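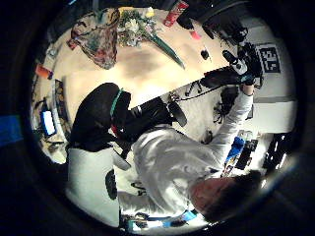
Why did the left gripper keep losing its position halfway through a recording?
The USB cable was working loose at the hand end whenever the wrist turned past a certain angle, and the tracker coasted on stale numbers until it gave up.

Monday, July 18, 2022

Print this page | E-mail this page

Long entry today, so get a coffee first. I want it all written down while I still remember the order of things, because I have a feeling we'll meet this fault again on the Coldale pair (same connector, same silly little bend in the cable).

Started the morning thinking it was the wall marker. We'd had drift in June that went away when the marker was pressed flat again, and I went straight for the same cure like an old dog going back to the same bush. Flattened it, re-ran the calibration, felt very pleased. Run 9 dropped out in exactly the same way. The position froze, then jumped 300 mm sideways, and the replay on the Vadach arm tried to follow the jump. It hit the force limit and stopped with a bang that I heard from the hallway. No damage to the arm that I can find, and the cup it was holding is fine too, bless it.

Please, everyone: replays at reduced speed until I take this note down. The stop worked as it should, but I don't want to lean on it twice.

After lunch I went through the log properly, which I should have done first. Error 605 shows up just before every freeze. The Jurnwood manual calls it "input stale," and the page on it is two lines long, so thank you, Jurnwood. What it means in practice is that the images stop arriving and the software carries on with its last guess for 200 ms before it complains. That's plenty of time to write rubbish into a file.

So I held the gripper and turned my wrist slowly with the log open next to me, and there it was! Palm up, fine. Palm down, fine. Palm down and elbow out, 605 every time. Swapped in the short cable from the Lau kit and couldn't bring it on again however much I twisted, and I twisted until my arm ached.

I've cut the old cable in half so it can't wander back into the drawer. The short one is in for now with a loop of slack taped along the handle. It pulls a bit when you reach across the table, so stand closer than you're used to.

Still to do:
- order two right-angle cables, the long kind
- make the recorder close the file on a 605 instead of carrying on
- go back over the June recordings for the same error (I'm dreading this one)
- check the arm's wrist joint again cold, first thing tomorrow, before anything gets replayed

Runs before 9 from today are in the "doubtful" folder. Leave them there for me, please, even the ones that look good.

Print this page | E-mail this page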